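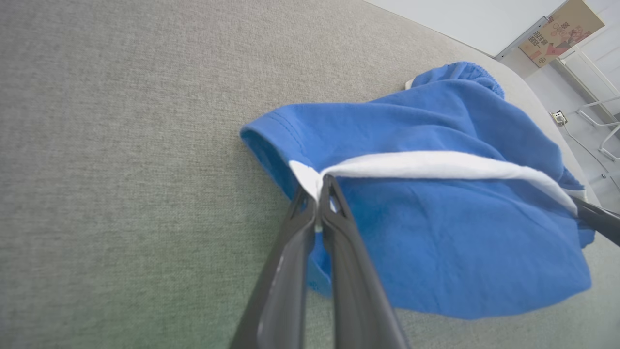 Both grippers on the white stripe of a blue garment, seen from the wrist camera.

Abena Owusu would like it known that she can fold a shirt perfectly well. She says this before she has let me in the door, and she says it again while moving a stack of printed brackets off the only chair.

"People assume it's laziness," she says. "If it were laziness I would have bought a dresser with deeper drawers and pushed."

What she has instead, in the back room of the house she shares with Araba Ansah, is a pair of robot arms that have been learning to handle laundry since July. The project is called Clulley. Ansah named it and declines to say why.

The arms came first, as a kit Owusu put together over one long summer. The laundry was Ansah's idea, or Ansah's complaint, depending on which of them is talking. "She had 600 dollars' worth of arm sitting in there waving at the wall," Ansah says. "I said it could wave at the socks."

Socks proved too small to be interesting. Towels were too easy, in Owusu's view, and too smug in Ansah's. They settled on small clothes with gathered cuffs, which have plenty to get wrong. A cuff pulls itself into a bunch whenever you let go of it. A sleeve that looks flat to a camera has often got another sleeve hiding under it.

The stripe helps. Owusu's current method has the two grippers take hold at either end of a band of contrasting color, so that the arms have a line to work from before they try anything fancy. "A plain shirt is a lake," she says. "You can't tell the thing where to stand on a lake. Give it a stripe and it's got a road."

I ask what happens with plain shirts.

"We don't own as many as we used to," says Ansah.

The fingers have been through 3 versions. The first were short and blunt and pressed the cloth into the table without ever picking it up, like somebody trying to lift a coin in mittens. The second were sharp enough to snag a hem, and Owusu still has the hem. The current ones are long and tapered, with an opening near each tip, and were drawn up by Adom Baidoo, who has a printer in his garage and strong feelings about wall thickness. He sends new ones over in envelopes.

"I told her the slot would make them bend," Baidoo says when I call him. "She wanted bend. Then she called me to say they were bending."

The work surface went through its own argument. Bare tabletop let everything slide, and a garment dragged from one side simply came along for the ride. Woven fabric holds on a little. Owusu went through the remnants bin at Musomen, the upholstery place, and came home with a gray-beige piece that Ansah had hoped would become a cushion.

To teach the arms, somebody has to drive them. Owusu or Ansah holds a second set of controls and works through a fold by hand, and the computer keeps the recording. A session is 20 folds. Owusu likes to do 2 sessions in an evening, with the radio on – Ansah does one and then remembers something on the stove.

"You get very humble about your thumbs," Ansah says. "I've been dressing myself for decades. I pick up those handles and I can't find a sleeve."

There have been setbacks. One evening the left arm let go early and the right arm, seeing no reason to stop, carried a pair of pajama bottoms off the table and held them out over the floor until someone came. Another time Owusu retrained the whole thing on a week's worth of recordings and got back a robot that would pinch the cloth, pause, and put it down again exactly where it had been. She traced this to Ansah's recordings, in which there was a good deal of pausing.

"I was thinking," Ansah says.

"It learned the thinking," says Owusu. "Just the outside of it."

As of March 2025, Clulley can manage a first fold on most of the things it has practiced with, and a second fold when it is in the mood. Owusu wants to try button-down shirts next. Ansah wants to try the fitted sheet, and has already put one in the basket by the door.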